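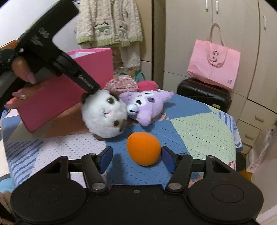 *Figure 7. Orange sponge on patterned cloth.*

## 4.3 Setting the rear shock sag

Applies to the Ulton 420 track model with the Sudholm rear shock. Complete section 4.2 (tire pressures) first.

1. Place the motorcycle on level ground and remove the tank bag, if fitted.
2. Raise the rear wheel clear of the ground with a paddock stand under the frame. Do not use a swingarm stand for this measurement.
3. Measure from the axle center to the mark on the tail unit. Record this value as L1.
4. Lower the motorcycle. Push down on the seat three times and let it rise on its own.
5. Seat the rider in full riding gear, feet on the pegs. Measure again and record as L2.
6. Subtract L2 from L1. The result is the rider sag.

**Note:** Springs marked Ruangrit 49 and Ruangrit 51 are the same length and may be exchanged without changing the spacer.
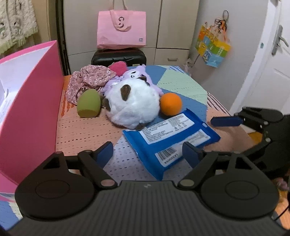 7. If the rider sag is outside the range in Table 6, loosen the lock ring and turn the preload collar. One full turn changes the sag by roughly 2 mm.
8. Tighten the lock ring and repeat steps 2 to 6.

**Caution:** Let the shock cool before touching the collar. After a track session the reservoir can cause burns.

**Caution:** Do not back the collar off until the spring is free on its seat. Fit a softer spring instead.

For the Lamcombe linkage (part 932), use the second column of Table 6. Rebound damping is covered in 4.4 and must be reset after any spring change.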